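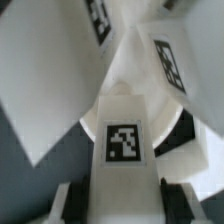 Catby旧物与家具共享室换新颜 白色板件、圆底座都有了自己的位置

Catby街区的居民们,如果这个星期四下午正好路过Dulgate路,不妨放慢脚步,往那间临街的屋子里看上一眼。关了一个冬天的家具共享室,总算又开门了。门还是那扇门,推的时候照样要用一点肩膀的力气,可里面的样子,老邻居们进去以后恐怕要先站一会儿,才想得起从前那个堆满桌腿、抽屉和靠垫的地方是什么模样。

这间共享室的来历,街区里不少人都知道,不过新搬来的住户可能还没听说过,这里就多啰嗦几句。最初,它不过是Dulgate路上一家灯具店退租以后空下来的铺面,附近居民搬家时有带不走的小桌子、小凳子、落地灯,舍不得扔,就先往里面放一放,谁家需要谁就搬走。后来东西越放越多,来的人也越来越杂,有人找一块隔板,有人找一个合适的灯座,有人什么也不找,只是觉得里面暖和,进来坐坐,跟别人聊聊自家那张嘎吱作响的床。到去年入冬前,屋里已经挤得转不开身,板子靠着板子,最里面的东西要搬开外面的一大堆才看得见,大家商量之后,决定索性关上门,从头到尾理一遍。

理这一遍花的工夫,比所有人预想的都要长。共享室登记簿上的物件,包括大件的柜板、小件的拉手和脚垫,一共是3892件。登记簿是手写的,前后换过好几种颜色的笔,有些条目只写了“白板一块,长的”,有些又详细得像一封信,连这块板子原来装在谁家书房、为什么拆下来都写得清清楚楚。参与整理的居民说,光是把登记簿和实物对上,就用掉了好几个周末,中间还为了一块板子到底算门还是算侧板,很认真地争论过一回,最后写成了“门或侧板,均可试”。

这次整理里最让人头疼的,就是白色的东西。说起来也好笑,这些年大家买家具都爱买白的,衣柜是白的,书架是白的,圆桌的底座是白的,连小灯的托盘也是白的,分开看都干干净净,放在一起就谁也认不出谁。有一位邻居过来找自家捐出去的鞋柜顶板,想拿回去再用几年,结果在一排白板子前面来来回回走了好几趟,越看越觉得每一块都像,又每一块都不太像。白和白之间其实也有分别,有的偏暖,像放了一阵子的奶油,有的偏冷,到了傍晚看起来几乎是浅灰的,在同一盏灯底下比一比才看得出来。

所以新的摆放办法,就从颜色和形状两头下手。柜板、门板这一类平的大件,现在一律竖着放,靠墙分格,暖白的在左,冷白的在右,拿不准的先放中间,等白天光线好的时候再定。圆的东西另外放,底座、托盘、转盘,有一圈边沿的,都平放在矮架上,边沿朝上,免得立起来到处滚。以前有个圆底座就是这么滚到门外去的,一直滚到马路对面Duangkaew小吃店的台阶前面才停下,店里的人抱着它送回来,顺便还带了一袋刚炸好的香蕉,这件事到今天还常常被人提起。

说到Duangkaew,这回整理他们也出了不少力。小吃店就在斜对面,整理的那几个周末,店里每到下午就送一大壶姜茶过来,杯子是店里自己的,喝完了大家轮流端回去洗。店里还让出后院的棚子,让一时放不下的长板先在那里避一避雨。有居民说,自己原本是打算搬一个上午就走的,喝了一杯姜茶,又坐下来聊了一会儿孩子上学的事,再抬头天都黑了。

架子和隔板的材料则来自Voletti家具行。这家店在Catby开了很多年,街坊们家里多多少少都有一两件从那里买来的东西。店里把仓库里尺寸不齐、不好再卖的板材匀了出来,又借给共享室一张旧工作台。工作台现在摆在靠窗的位置,桌面上刻痕很多,摸上去却很平,谁要现场量一量尺寸、拧几颗螺丝,都可以在那里做。Voletti家具行还留下了一本手抄的小册子,写的是不同年份的柜子用哪种连接件,字很小,但是很有用,大家已经抢着翻过好几轮了,有几页的边角都卷了起来。

整理的开销,大家一直是很节省的。买标签、油漆、几盏新灯和一批软垫条,用的是去年秋天街坊集市上攒下来的200镑,到现在还没有花完。软垫条是专门贴在格子底下的,板子竖着放进去,下角最容易磕碰,从前许多好好的板子,就是因为尖角磕掉了一小块,装上去总露着一点毛边,让人看着心里不舒服。现在每个格子底下都垫了一层,放的时候请先让角轻轻落下,再把整块板子慢慢靠过去,一个人抱不稳就喊旁边的人搭把手,不用不好意思。

小零件那一面墙,可能是变化最大的。以前所有的螺丝、拉手、胶塞、脚轮都混在几只饼干盒子里,要找一颗合适的,得把整盒倒在地上慢慢扒拉,找完了再一捧一捧地装回去。现在墙上有了一排一排的小抽屉,外面贴着手写的标签,抽屉里放什么,标签旁边就粘一颗什么,不认识字的小朋友也能帮着放回去。试开门那天,就有个小姑娘蹲在那里,把脚垫按大小排成了一长溜,家里人叫了她好几遍都不肯走,临走前还再三嘱咐别人不要弄乱。

也有人舍不得从前的样子。一位住在Dulgate路多年的老邻居说,以前来这里像逛旧货堆,进门的时候不知道自己要找什么,翻着翻着就翻出一件喜欢的东西,如今样样都有了位置,反倒怕少了那点乐趣。大家听了都觉得有道理,于是在进门右手边专门留出一块地方,什么都不分,谁拿来的东西暂时不知道该归哪一类,就先放在那里,让爱翻的人照样翻。开门前一天晚上,那块地方已经放上了一只没有把手的抽屉、半卷墙纸,还有一块形状奇怪的弯板,到现在也没有人说得出它原来属于什么家具。

从这个星期四开始,共享室每周开放5个下午,每次来挑东西的居民,请把时间控制在90分钟以内,后面的人也好有地方转身。遇上要搬大件的,可以提前在门口的本子上写一声,留个方便的时间,附近有小推车的邻居看到了会来帮忙。借走的工具请当天还回来,尤其是那把长柄螺丝刀,屋里就这么一把,前几年它曾经在外面“旅行”过整整一个夏天,回来的时候柄上还多了一圈蓝胶带,那圈胶带一直留到现在。

想捐东西的居民,最好先把板子和配件用绳子或者胶带绑在一块儿,螺丝装进小袋子,袋子外面写明是哪件家具上的。如果说明书还留着,请千万一起带来,哪怕缺了页也好。表面有灰的,擦一擦再送来就行,不必特意上漆,有好几位来挑东西的人都说,他们更愿意看到原来的颜色,回家以后自己再决定怎么弄。床垫和玻璃台面暂时还收不了,屋里没有稳妥的地方放,等后院那边收拾出来再通知大家。

共享室的屋檐下还挂了一块小黑板,专门写“正在找”。截至昨天傍晚,黑板上有人在找一块暖白色的窄隔板,有人在找一个能放稳大盆栽的圆底座,还有人用很小的字写着,想找一张跟自己小时候家里那张差不多的折叠桌,桌边是圆的,收起来可以塞到门后面。旁边已经有人用另一种颜色的粉笔添了一行字:我家阁楼上好像有一张,周末上去看看。

开放时间为下午两点起,地点在Dulgate路,Duangkaew小吃店斜对面。雨天照常开门,门口备有擦脚垫,雨伞请放在进门左边的桶里。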